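How to Comment on a Proposed Zoning Change in Sardale

Last updated May 5, 2022

Residents, property owners and businesses may comment on any proposed change to the zoning map or the zoning text before the Council takes a vote. Comments may be made in writing, in person or both. The steps below apply to all applications in the Sardale district, including the Moffat Road and Jonodport Quay proposals now under review.

Step 1. Find the application

Every proposal is given a case number when it is accepted as complete. The number appears on the yellow notice posted at the site and in the letter sent to owners of land within 40 metres of the boundary. The Moffat Road proposal, for instance, is Case 2361. If you do not have the number, the Planning Counter can search by street address or by plot.

Read the application summary first. It sets out the present zoning, the zoning requested and the uses that would be allowed if the change were made. The full file also holds the applicant's drawings, the traffic statement and the planning officer's report, once that has been completed.

Step 2. Check what can be considered

The Council may take into account matters such as building height, daylight, access, drainage, parking, noise and the effect on local services. It may not take into account the effect on the value of a single property, private disputes over boundaries, or the character of the applicant. A comment that deals mainly with these matters will be kept on file but will carry little weight.

Step 3. Write your comment

Use the comment form or an ordinary letter. Give the case number, your full name and your postal address. State clearly whether you support the proposal, object to it or wish to see it altered. Where you refer to a drawing, quote the sheet number shown in its lower corner.

Comments should be no longer than 3000 words. Plans, photographs and petitions may be attached and are not included in the limit. A petition is treated as one comment, with the number of signatures noted in the report.

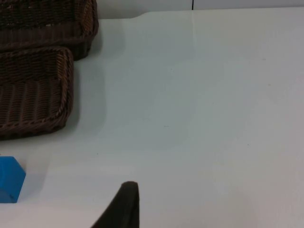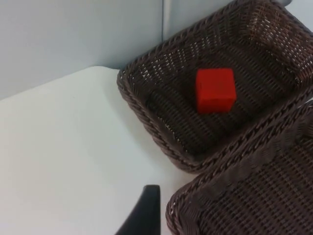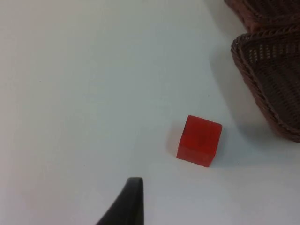
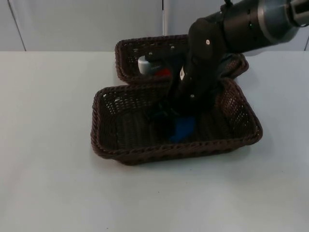

Step 4. Send it in before the closing date

The comment period lasts 30 days from the date on the site notice. Comments may be sent by post, left at the Planning Counter in Flaltton House or submitted through the online form. Items sent by post must arrive by the closing date – a postmark is not enough. You will receive an acknowledgement with a reference, which should be quoted in any later letter.

Please note that comments are public documents. Names and street addresses are published with the file. Telephone numbers, email addresses and signatures are removed first.

Step 5. Speak at the hearing

A public hearing is held for every map change and for most text changes. To speak, tick the box on the comment form or register with the Hearings Clerk, Lizelle Ngubane, no later than noon on the day before the hearing. Speakers are called in the order in which they registered, after the applicant has been heard. Each has three minutes. A group may name one speaker, who is then allowed six.

Interpreters and step-free seating can be arranged on request. Written notes may be handed to the Clerk, but new drawings are not accepted at the hearing itself.

Step 6. Follow the decision

After the hearing the Council may approve the change, approve it with conditions, refuse it or put it off to a later meeting. Everyone who commented is sent the decision in writing. Changes approved at the October meeting take effect when the revised map sheet is published, and any building permit sought before then is judged under the existing rules.

Questions about a current case should be addressed to Bahman Rostami, Zoning Officer, at the Planning Counter. Staff can explain the procedure and the contents of a file but cannot advise on what a comment should say.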